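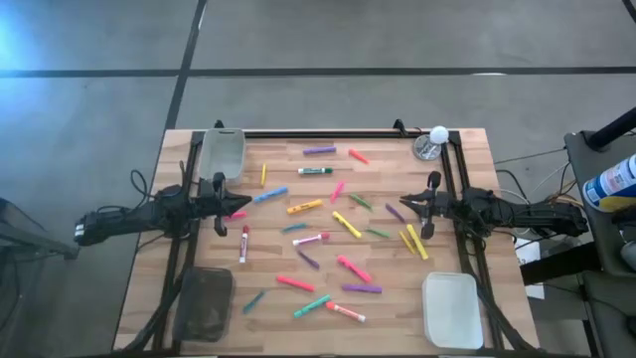
Mhairi Paterson asked at the last review whether the repair evenings in Mirbridge were reaching anyone beyond the people who already came to the old Saturday-style market, and whether the money might be better spent on a second site. Her question shaped most of what we did this quarter, so the report starts there.

Attendance and repairs

We held 26 evenings between January and March. People brought in 300 items, mostly lamps, kettles, radios, coats and bicycles. We now ask each visitor at the door how they heard about us. The most common answer is a neighbor. The second is the poster at the Ashour grocery, which cost almost nothing. The newspaper ad brought in very few people and we have stopped paying for it.

Textiles grew faster than we planned for. Vlasta Golob ran the sewing table alone until February and had a line most nights. She now has a second machine and a helper for the first hour. Zippers are still the main job. We ran out of the heavy metal kind twice and have changed our order.

Electrical repairs are slower. Every item has to pass a safety check before it goes home, and we have 2 people trained to do that. Lewis MacRitchie has booked two more onto the spring course. Until they finish we are closing the electrical list at 7:30 p.m., which has caused some complaints.

Skamville

We looked at two rooms in Skamville. The first had no step-free entrance. The second is above the library branch, has an elevator, and is free on the evenings we need. The landlord wants a one-year agreement. We would like to sign for six months and are still talking.

Spending

We are under budget on rent and over on parts. The parts line was set before we had any real numbers, and we would like to move money across from advertising to cover it. Beatriz Salgado has sent the revised sheet separately. Please note that the tool insurance renews in May – the quote came in higher than last year and is not yet in her figures.

Problems

The Toltik booking system lost a set of appointments in February. We called everyone we had numbers for and took the rest as walk-ins. Niall Lennox now prints the list each afternoon.

Next quarter

We plan to settle the Skamville room, print 100 new posters with both addresses if that goes through, and start a short class on darning. We need a decision on the parts money by the end of April.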